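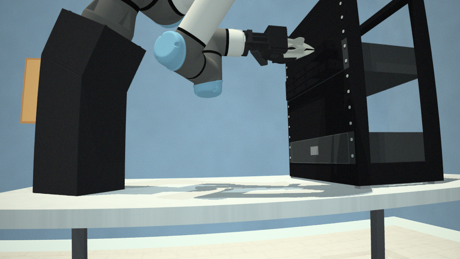
Duroneck 129 Folding Wall Desk
Item no. 1202
Made by Trurnon

Overview

The Duroneck 129 is a fold-down desk for small bedrooms, hallways and kitchens. It mounts on the wall with a steel rail and closes to a flat cabinet when not in use. The work surface is solid birch with a clear oil finish. The cabinet behind it has two fixed shelves and a slot for papers.

The desk ships in one carton with the rail, screws for wood studs, two hinges, two support chains and a printed paper template for marking the holes. You will need a drill, a level, a stud finder and a Phillips screwdriver. A second person should hold the cabinet while you hang it.

Dimensions and weight

Width, closed or open: 700 mm
Depth, closed: 200 mm
Finish: clear oil
Material: solid birch front, birch plywood cabinet
Chain finish: black or nickel
Assembly: hinges fitted at the factory, chains fitted by the customer

Colors

The outside of the front panel comes in natural, white or dark green. The inside is always natural. Painted fronts are sprayed at the Habte shop and need a few extra working days before they ship. Wood varies from board to board, so two desks ordered together may not match exactly. If you are buying a pair, write "pair" in the order notes and we will pick fronts from the same batch.

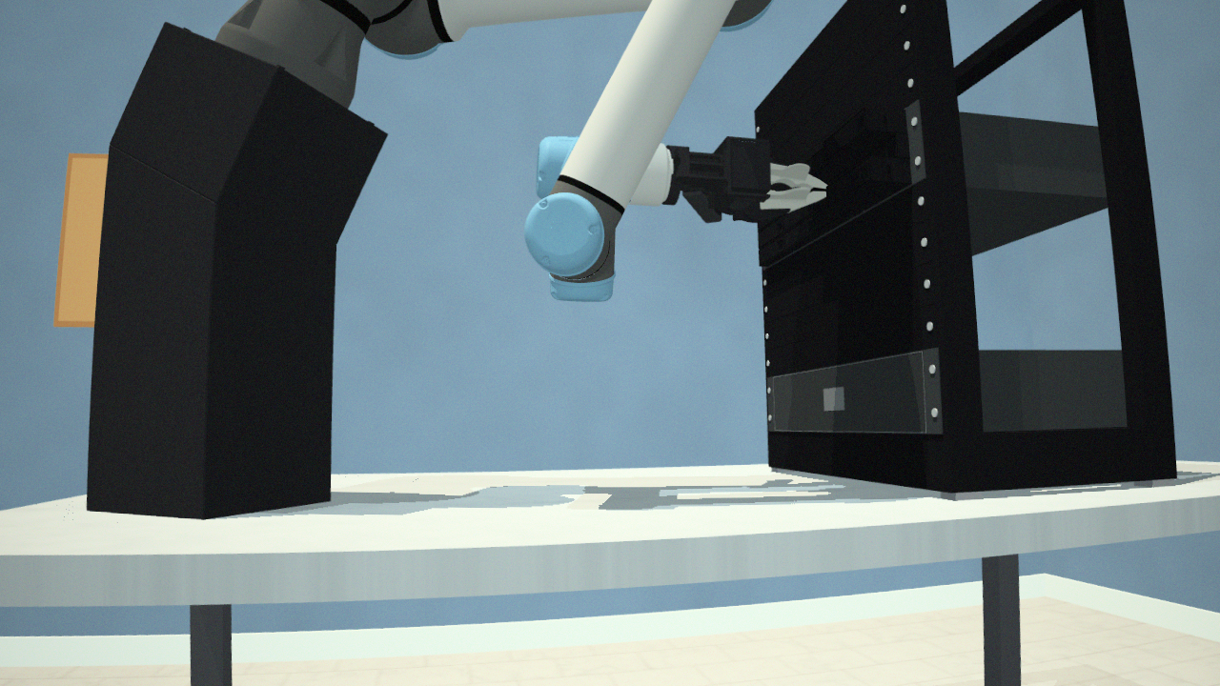

Mounting

The rail must go into at least two studs. Drywall anchors alone are not enough, even the heavy ones. On brick or concrete, use the masonry kit, sold separately. Tape the paper template to the wall with the top line at the height you want for the top of the cabinet, check it with a level, and mark the holes through the paper.

Hang the cabinet on the rail, then drive the two lower screws through the back panel. Leave the chains off until the cabinet is fixed. The front should open without rubbing on either side. If it rubs, loosen the left hinge half a turn and try again.

Our installer Danica Kadlec suggests sitting in the chair you plan to use and measuring up to your elbow before you mark anything. Most people mount the desk too high the first time.

Care

Wipe with a damp cloth and dry right away. Oil the inside surface once a year, or sooner if water stops beading on it. Do not oil the painted fronts. A small can of the oil we use is listed under spare parts.

Customer comments

"Went up in an afternoon. The template saved me a lot of measuring. I would have liked a third shelf." Nele Pfeiffer

"Good desk, chains are a little noisy. I put felt on the ends and it is better." Kamil Říha

Spare parts and extras

Masonry kit
Support chains, pair, black or nickel
Replacement hinge, left or right
Felt pads, sheet
Birch oil, small can

Shipping and returns

Desks ship from our Zedport warehouse. Natural fronts usually leave the next working day if the order is in before 2 p.m. Unused desks can be returned in the original carton. We cannot take back a desk once the rail has been screwed to a wall, but damaged or missing parts are replaced free of charge. Write to Iveta Vlček in customer service with the item number and a short note on which part you need.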